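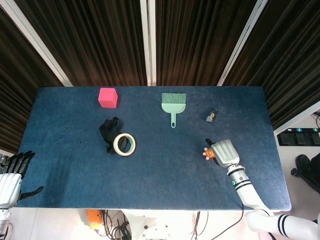 Dark blue table cover in use, with pleated screens behind and two arms at work.

Felham Table Kit for Two-Arm Cells
Cover, screens and the Tabletop Practice Card
Sold by Dalevero

A robot cell has a rulebook. It is usually in a binder, and the binder is usually holding a door open. The Felham kit puts the rules that matter at the table on one card, in type you can read while standing up, and supplies the cloth and screens that most of those rules are about.

What's in the box
Felt-type table cover, dark blue
Pleated screen panels with white uprights
Practice card, 2 copies (one to hang up, one to lose)
Floor cable clips, pack of 5

What the card says
Clear people first, then objects. Chairs count as objects until someone sits in one.
Lay out only what the task sheet lists. Gloves, tape and keys have a way of joining in.
One arm moves into the shared middle at a time, unless your risk assessment says otherwise in writing.
Cables stay outside the reach of both arms. If a cable has to cross the table, walk its path through the full motion at low speed before you run anything.
Button pads go where a hand can find them without leaning over the table.
Stop the arms before you straighten the cloth. Yes, even for one wrinkle.

What it won't do
The screens block a distracting background. They are fabric, and they will stop an arm about as well as a shower curtain stops a bus. They are not guarding and we won't sign anything that says they are. Your site's own risk assessment and the arm maker's manual outrank our card every time.

Care
Brush the cover every Monday, or whenever specks start to pass for parts. Felt wears pale where the work happens. Turn the cover end for end when that bothers you.

Details
Order code: 1749
Screen height above table: 800 mm
Fits: Molwood and Makhubela rectangular benches
Replacement covers: sold singly
Extra cards: free with any order, laminated on request

Kits ordered after the October stock count ship with the revised card. The only change is the line about chairs.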